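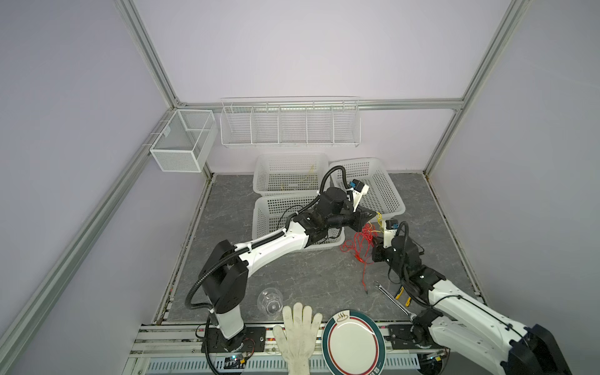
A place for the scissors: a chat with a professional declutterer

14 comments | 46 shares

I'd been putting off my laundry cupboard for most of the winter, so when I heard there was a woman in Plindthorpe who sorts out other people's homes for a living, I rang her up and asked if I could buy her a coffee. She said yes, as long as it was before school pick-up, and we met on a Thursday at Costa.

She used to work in payroll. "I liked the filing more than the pay," she told me, and laughed. These days she runs her own little business, Namer, and most of her clients live in units with hardly any storage.

I asked what people get wrong first. She didn't even put her cup down. "They go shopping. They come home with a boot full of tubs and then try to find things to put in them. I've got a client in Bretuvell who had more empty containers than anything else!"

So what should I do with my cupboard? Take everything out, she said, and leave it on the floor overnight. You'll be so sick of stepping over it that you'll get ruthless by breakfast.

She's very keen on walls. Wire racks, hooks, shallow baskets, anything that gets stuff up off the bench and lets you see it. "If it's got a lid, you'll forget it. I'm the same. I lost my good scissors for a whole year in a lovely grey box."

Her favourite job was a retired couple's garage, with over 1000 jars of screws, buttons and odd bits of hardware. They kept 209 of them - she wanted fewer, he wanted more, and she says she knew better than to get in the middle of it.

I had to ask about her own place. "Kitchen's beautiful. Don't open the hall cupboard." There's a tent in there, apparently, and a bread maker she swears she's going to use.

I went home and pulled everything out that night. Found three irons. I'm keeping two.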